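Hand-held gripper: snagging and missed pinch faults
Frequently asked questions — garment handling, Nolier pilot

Who is this page for?
Anyone collecting folding runs on the Kulari garment set. Report faults that aren't listed to Otis Mercado.

What went wrong in July?
In run 68 a finger pad picked up a loop of yarn on a cable-knit piece. The operator kept pulling and the loop drew out across the front. The garment was retired and knitwear was paused until Monday.

Was it the pads or the operator?
Both. The edge of one pad had lifted at a corner, and the jaws were closed on the raised cables. Cuffs and hems are the grip points for heavy knits.

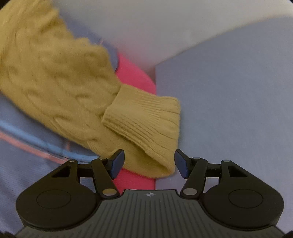
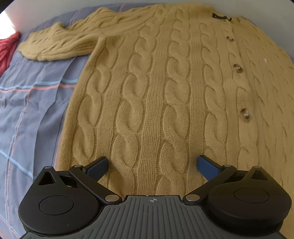

Mustard cable knit with the gripper. First picture: folded-back cuff near the finger pads. Second picture: pads resting on the lower cables.

How do I know a pad edge has lifted?
Run a fingernail along all four sides. If it catches, change the pad. Pads are changed every 2000 closes anyway. The one in run 68 was at 2083 — it should have been off already.

What do I do if yarn catches?
Stop moving. Open the jaws fully and wait. Lift the loop off by hand, never with the other finger of the gripper. Write down the run number before you start again.

The jaws closed but the cuff stayed behind. Is that a fault?
Log it as a missed pinch. Three in a row on the same garment is a fault and the gripper goes to the bench at Miah.

Can I reach in while the jaws are moving?
No. The linkages on both sides can trap a fingertip.

Do buttons matter?
Yes. Keep the pads off the placket.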